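A new place for the washing-up

The draining board on our old sink went the way of the old sink. When we had the kitchen done in November I chose a bowl with no drainer, thinking it would look tidier, and for the first few weeks we dried everything on folded tea towels. By the end of each evening there was a damp heap of cloth at one end of the worktop and three mugs balanced on a saucepan lid.

So I have been sorting out a proper drying rack, and as a couple of people asked what I ended up with, I'm writing it down.

The gap beside the sink is 67 cm wide, but the kettle and the bread bin live there too, so the rack could only have part of it. I measured our dinner plates as well. They are 285 mm across, which is on the big side, and they were a present from Mareike, so they are staying. Plenty of racks are made for smaller plates. The first one I bought was a Clelteck, white wire, and our plates leaned over in it so far that they touched the wall. It went back to the shop the next morning.

The second was lent to us by Dirk Bauerfeind, who had it in his holiday flat in the Sauerland. It was a good solid thing with two tiers, but the upper tier sat right under our wall cupboard and you had to feed the glasses in sideways. I used it for 19 days and then gave it back with a cake.

The one we have kept is black plastic with metal rods, and it has only one level. I put it out on the dark tablecloth to have a good look at it before deciding where it should go.

The rods are thin and run parallel, with their ends in a notched rail, and there is a thicker metal tube beyond that. The side is open, like a comb, so air can get in at the bottom. Little rounded pegs run along the base. The rim is wide and flat and it does show the dust, so it gets a wipe when I do the worktop. 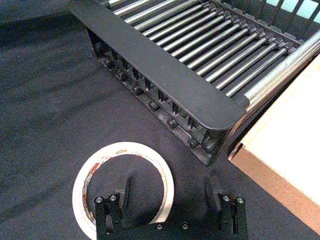
How I load it

Plates go in first, all facing the same way, with the big ones at the back. If I start with bowls I always have to take them out again. Bowls go in front of the plates, tipped well forward. Mugs go upside down wherever there is room left, and wooden spoons lie across the top.

Pans don't go in at all. I dry those by hand straight away and hang them up. The same goes for the bread knife, after I caught my thumb on it reaching for a cup.

Cleaning it

Once a week I take everything off, brush between the rods with an old washing-up brush and a bit of vinegar in warm water, then rinse it in the bath. It doesn't fit in our sink. The water here is hard and the rods go cloudy if I leave it longer than that. I dry them with a cloth afterwards, one at a time, and it takes as long as the kettle takes to boil.

I also lift the rack every couple of days and dry underneath. Our worktop is oiled wood and it marks easily. There is already one pale ring from the tea towel weeks, and I'll have to sand that out in the spring.

Still to do

I'd like a shallow tray to go underneath. I have seen one from Maltex that might fit, but the listing gives the outside size and not the inside, so I have written to ask. The tea towels have gone back in their drawer, apart from the two that were past saving, and those are now in the shed with the paint brushes.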